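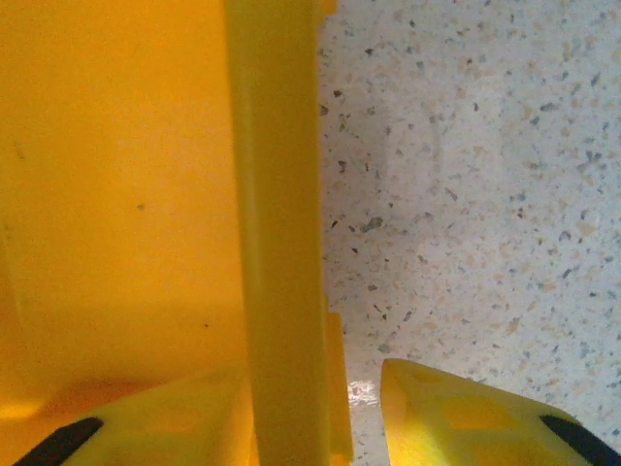 Yellow plastic surface with raised rib, close view.

Harbour > Users' Liaison Meeting > Minutes > August

BRONDSIDE HARBOUR USERS' LIAISON MEETING

Minutes of the August meeting, held in the upper room of the Harbour Office, commencing at 7.00 pm

Present: the Chair; the Harbour Master; the Deputy Harbour Master; the Clerk; representatives of the Sailing Club, the Inshore Fishermen's Association, the Rowing Club, the Lorent ferry, the Quay Street residents and the boatyard.

In attendance: a representative of Fröhlich, contractors for the slipway works (items 1 to 5 only); members of the public.

1. Apologies

Apologies were received from the representative of the Angling Society and from the moorings officer. The Clerk reported that a written note had been supplied by the moorings officer and would be taken under item 6.

2. Declarations of interest

The boatyard representative declared an interest in item 5, the yard being a tenant of the land next to the slipway, and did not take part in the recommendation made under that item.

3. Minutes of the previous meeting

The minutes of the previous meeting were taken as read. The Rowing Club asked that the wording under "Pontoon access" be amended from "agreed" to "discussed", as the club had understood that no decision was made. The Harbour Master confirmed that this was also his recollection. Subject to that amendment the minutes were approved and signed by the Chair.

4. Matters arising

4.1 Lighting on the fish quay. The two faulty lamps at the seaward end had been replaced. The Fishermen's Association thanked the harbour staff but remarked that the new lamps were noticeably whiter than the others and caused some glare when approaching from the north. The Harbour Master undertook to see whether shades could be fitted.
ACTION: Harbour Master

4.2 Fresh water supply. The tap at the head of the visitors' pontoon was still running at low pressure. The water company had attended and had found no fault on its side of the meter. It was thought that the pipe beneath the roadway might be partly blocked. The Clerk was asked to obtain a price for having the pipe inspected.
ACTION: Clerk

4.3 Notice boards. The replacement board for the ferry steps had been delivered but not put up. The residents' representative asked whether it could be fixed to the wall of the old weighbridge instead, where more people would pass it. The Lorent ferry representative preferred the steps, as passengers needed the tide information at that point. After discussion it was agreed that the board should go to the steps as planned and that a printed copy of the weekly notices should be displayed in the weighbridge window.
ACTION: Deputy Harbour Master

5. Slipway works

5.1 The representative of Fröhlich gave a report on progress. The lower section of the slipway had been broken out and the ground beneath was softer than the survey had suggested. Additional stone had been brought in. Work could only be done on the lower section for a short time either side of low water, and several working periods had been lost to onshore wind.

5.2 The Sailing Club asked for a firm reopening date, as its autumn series depended on the slipway and visiting clubs had already been in touch. The contractor was unable to give one. The upper section could be opened for dinghies launched by hand once the handrail was in place, but trailers and vehicles would have to be kept off until the concrete at the toe had gained full strength.

5.3 The Fishermen's Association stated that its members had been launching from the beach at the Zosex end of the bay since the closure, and that this was not workable in any swell. One boat had been damaged when it swung against the groyne. The Association asked that the mooring fees of those affected be reduced for the period of closure.

5.4 The Harbour Master explained that he had no power to vary fees but would put the request to the Harbour Board with his support. He asked for a list of affected boats by the end of the month.
ACTION: Fishermen's Association to supply list; Harbour Master to report to Board

5.5 The residents' representative raised the matter of early working. Machinery had been started before 6.00 am, and on one occasion on a Sunday. The contractor apologised for the Sunday working, of which residents should have been warned, and said that the hours were governed by the tide. It was agreed that a table of expected working times would be delivered to houses on Quay Street and kept up to date at the Harbour Office.
ACTION: Fröhlich

5.6 The cost of the additional stone was given as £2,705. The Chair asked whether this would be met from the contingency sum. The Clerk confirmed that it would, and that the remaining contingency was considered adequate.

RECOMMENDED to the Harbour Board: that the upper section be opened for hand launching as soon as it is safe, and that vehicles be excluded until the contractor has confirmed in writing that the work is complete.

The representative of Fröhlich left the meeting.

6. Moorings

6.1 The Clerk read the moorings officer's note. The outer trot had been lifted and inspected. Wear on the ground chain was greater than expected at the eastern end, and four of the risers would need to be changed before the winter. Owners had been written to.

6.2 The waiting list had been reviewed. A number of applicants had not replied to letters and it was proposed to remove them after one further reminder. The Sailing Club suggested that the reminder be sent by email as well as by post. This was agreed.
ACTION: Moorings officer

6.3 The boatyard representative asked whether the rule against sub-letting was being enforced. It was well known locally that certain moorings had been occupied all season by boats not belonging to the holder. The Harbour Master replied that he could act only where he was told which moorings were concerned, and that such reports would be treated in confidence. The Chair reminded those present that individual cases should not be discussed in open meeting.

7. Lorent ferry: winter timetable

7.1 The ferry representative presented the draft winter timetable. The last crossing on weekdays would be brought forward by half an hour. Passenger numbers on the last boat had been low the previous winter, the total for the whole season being 971, and on many evenings the boat had crossed empty.

7.2 The residents' representative objected. Several people who worked on the Lorent side finished at 6.00 pm and would miss the earlier boat, leaving them with a long journey by road. A petition bearing more than 300 signatures had been collected at the post office and was handed to the Clerk.

7.3 There was a lengthy discussion. The Rowing Club asked whether the later boat could be kept on certain evenings only. The ferry representative thought this possible but was concerned that a mixed timetable would confuse visitors. A member of the public, speaking with the Chair's permission, said that very few visitors used the ferry after dark in winter and that the timetable should be drawn up with regular passengers in mind. Another asked about a request service, whereby the late boat would run if booked by midday. The ferry representative said that the crew would have to be paid to stand by in either case.

7.4 It was noted that the timetable was a matter for the ferry operator and that the meeting could only offer its view. The view of the meeting was that the existing last crossing should be kept until the new year and the figures looked at again at that point. The Rowing Club abstained.
ACTION: Ferry representative to report back

8. Speed and wash in the inner harbour

The Rowing Club reported that the speed limit was widely ignored above the bridge, chiefly by small motor boats in the evenings. A training crew had been swamped close to the reed beds and had needed help to get ashore. The limit of 4 knots was shown on a sign at the harbour mouth but there was no sign above the bridge. The Deputy Harbour Master said that patrols had been carried out at weekends and that verbal warnings had been given. Evening patrols would be considered, subject to staffing. A second sign was agreed in principle, the position to be settled on site with the club.
ACTION: Deputy Harbour Master; Rowing Club

9. Litter and waste

The Deputy Harbour Master reported that household rubbish was again being left beside the boat waste store. The store was intended for harbour users and the cost of clearing other material fell on the harbour account. The residents' representative felt that the blame did not lie with Quay Street and drew attention to the holiday lets. It was agreed to write to the letting agents. The Fishermen's Association asked that the skip for old netting be emptied more often, and this was noted.
ACTION: Clerk

10. Any other business

10.1 The Sailing Club gave notice of its end of season supper, for which use of the harbour car park would be requested.

10.2 The boatyard asked that owners wishing to be lifted out should book early, as the crane would be away for repair for part of the autumn.

10.3 A member of the public asked whether the bench removed from the end of the breakwater would be put back. The Harbour Master said that the base had been undermined and that a position further in was being looked at.

11. Next meeting

The next meeting will be held at the Harbour Office at 7.00 pm on a date to be notified by the Clerk. Items for the agenda should reach the Clerk in writing one week beforehand.

The meeting closed at 9.10 pm.

Signed ............................ Chair

Contact the Harbour Office | Accessibility | © Brondside Harbour Board | Back to top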